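What stopped our robot at the desk

Our team spent the spring teaching a humanoid to walk up to a desk and reach for a bottle. We loved this project! By April it could manage the whole approach, and then it began to freeze — legs locked, arm out, no response to commands.

The log showed 164 dropped messages before one freeze, all on the hand's data line. Denise Fothergill, our lab supervisor, told us to stop every run until we knew why. We started with the tether, which runs from the robot's back past the shelves.

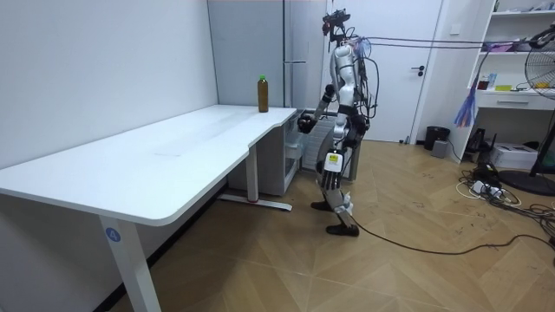 Finding the fault

We wiggled each connector by hand with the motors off. One plug behind the shoulder cut out whenever the tether pulled sideways. The controller was supposed to time out and lower the arm, but we had set the limit to 2,000 milliseconds during early testing and never changed it back. It is now 70.

We also added a strain relief clamp and ran the approach again at half speed. No freezes so far — a great feeling! The floor cables still need a proper cover, and Denise wants that done before we go to full speed.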